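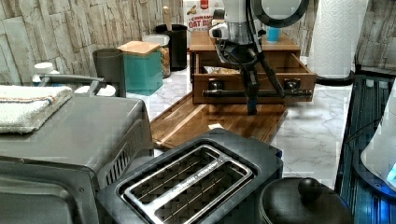 NUNDEVBY — A free kitchen clear-out session drew 53 people to the Nakton community hall on Sunday, 11/5/23, with organizers handing out storage jars and taking in unopened food for the town pantry.

The session was led by Marilou Calimlim, who runs a home organizing business on Flikerska Street. She told residents to begin with the counter and leave the cupboards for another day.

"People buy a small cabinet for the counter and then fill the drawer with snacks," Calimlim said. "That's fine. Just decide that it's the snack drawer and don't put the mail in it."

She suggested keeping oats, nuts and granola in jars or canisters with lids, standing the wooden spoons in a holder near the stove, and giving the cutting board a spot where it can lie flat. Cereal can stay in its box if it gets eaten within a couple of weeks, she said.

Residents brought in 615 pounds of canned and boxed food. Refugio Varela, who manages the pantry, said most of it would go out before Thanksgiving. Opened packages were turned away.

The hall also gave away 400 glass jars donated by Ahn Housewares, a store in Nundevby. They were gone by early afternoon.

Amado Fajardo, 53, said he came for the jars and stayed for the talk. "I have three bags of rice open at home," he said. "I'm going to fix that tonight."

A second session, on refrigerators and freezers, is planned for February. It will be limited to eight households, and sign-up is at the hall's front desk.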